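Elżbieta Tomaszewski has managed the household skills rooms at the Menzies Centre in Flundness for 11 years. The centre offers short courses to adults who are setting up home for the first time, or who are returning to independent living after a long stay in hospital. Anel Molefe joined the Grirnov Trust, which funds the courses, in January, and met her to discuss the sorting sessions that now open every programme.

The sessions are held in the smaller of the two ground-floor rooms, known to staff as Ilen. Participants are given a set of ordinary articles and two baskets, and are asked to decide what belongs with what. Ms Tomaszewski was asked why the centre begins there and leaves cooking or budgeting until later.

"Cooking asks a good deal of a person on the first morning," she said. "There is heat, there is timing, and there is usually somebody watching. Putting things into a basket is something everybody has done. They may talk while they do it, and by the tea break we have a fair idea of how each person likes to work."

The division itself is left to the participants. Most settle on food and drink in one basket and washing or personal items in the other, although Ms Tomaszewski stressed that staff do not present this as the correct answer.

"A gentleman last year sorted everything by whether he would take it on a train," she recalled. "He was entirely consistent, and he could tell us where each article was without looking. I had no wish to correct him. What we look for is a rule that the person can explain and can still follow the next day."

The choice of articles has changed over time. In the early courses the centre used real fruit, which had to be replaced each week and was frequently eaten. Plastic fruit is now used for most exercises, together with drinks, toiletries and cloths of the kind found in any home. Ms Tomaszewski prefers a mixture of shapes. Upright containers, she explained, raise the question of whether a thing should stand or lie down, and a towel raises the question of whether it should be folded before anything else is done.

She was particular about the baskets. The centre previously used deep plastic crates, and participants tended to drop articles in until the crate was full, after which the contents could no longer be seen. The present woven baskets have low, sloping walls and a handle at each end.

"With a low basket you can see your own decisions," she said. "If you have put the drinks can beside the fruit, there it is. You may leave it or move it. In a crate you would have forgotten it by then."

The cloth was also her decision. The tables in Ilen have a pale surface with a strong grain, and several participants with reduced sight reported difficulty in finding lighter objects against it. A plain black cloth was introduced for all sorting work. A white drinks bottle or a yellow banana stands out clearly on it, and the same cloths have since been adopted in the larger room.

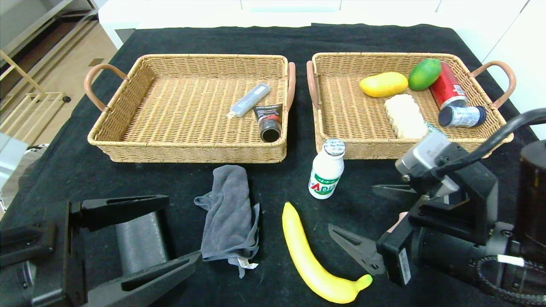 ## Funding and the year ahead

The Trust has awarded the centre a further grant of £4000 for the coming year. Ms Tomaszewski intends to spend the greater part of it on shelving, so that participants can proceed from sorting articles to storing them. At present a finished basket is checked with a member of staff and then emptied for the next group, and she considers this a weakness of the course.

"At home, the basket goes somewhere," she said. "It goes under the sink or on top of the wardrobe, and that is where people come unstuck. I should like them to carry it across the room, find a place for it and come back to it after lunch."

Groups will remain at seven participants. Mr Molefe asked whether the Trust might encourage larger numbers, in view of the waiting list. Ms Tomaszewski replied that she would sooner run an additional course than a fuller one, and that a proposal to this effect would be submitted with the annual report.

Enquiries about places on the autumn programme should be made to the centre office in Flundness by Thu 17 August.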